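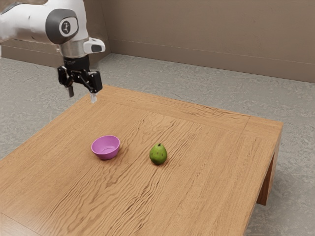 How Does a Tree Become a Table?

Wood is made of very small tubes called fibers. In a living tree, many of these tubes carry water up from the roots. The water has to come out before the wood can be used to build furniture.

A sawmill cuts the log into boards. Fresh boards are stacked with thin sticks between them so that air can reach every side. Drying outdoors is slow. A thick board may need up to 12 months or more, depending on the weather. A heated room called a kiln does the same job in weeks.

Wood shrinks as it dries. It shrinks more across the grain than along it, and this can make a board bend or crack.

Dry boards are planed flat and glued edge to edge to make a wide top. Clamps hold the boards together while the glue sets. The top is then sanded, first with rough paper and later with fine paper. Oil or varnish goes on last. It slows down water moving in and out of the wood.

Words to know
Grain: the direction in which the fibers run.
Plane: to shave a surface flat.

Text by Ilse Brandes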